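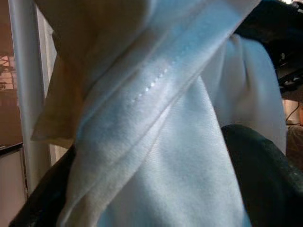
4.2 Collecting demonstrations in the course

The laundry task was given to the students in the second half of the course, after they had passed the block stacking exercise. Each team received the same two-arm robot, the same set of cloths and 18 hours of robot time, which they could book in the Stetsiuk system. Unlike blocks, a cloth has no fixed shape, and most teams wrote in their first report that they did not know which point to grasp. A hem is a useful cue in this case. In Figure 3 (top) the stitches of a white cloth are visible from the wrist camera as a short row of bright dots along the folded band, while the rest of the cloth gives little contrast. Two teams used this observation and trained a small hem detector before they recorded any demonstration.

All demonstrations were made by teleoperation. One student moved the arms and another student wrote the log, and they changed places after every 10 episodes. We asked them to keep the failed episodes also, with a short note about the failure. In total the class recorded 3141 episodes, and 9 of them were removed later because the log was missing. The starting arrangement was free, but the cloths had to be mixed and not laid flat.

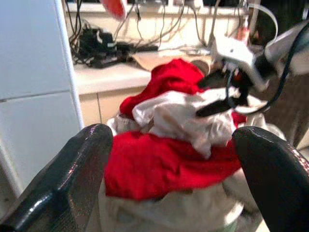 Figure 3. Views from the wrist cameras during the laundry task.

Teams which mixed the colors from the first week had more difficulty at the beginning, but their policies were less sensitive to the order in which the cloths were taken. The team Brimton did the opposite. They practiced with one white cloth until December and only then added red ones, and their policy often grasped two cloths together. In the interview the team leader, Ljubica Milošević, explained that they had wanted a clean baseline first and that the time for the harder case became too short.

The grading did not depend on the success rate of the policy. We graded the log, the analysis of failures and the final presentation, as described in Section 3.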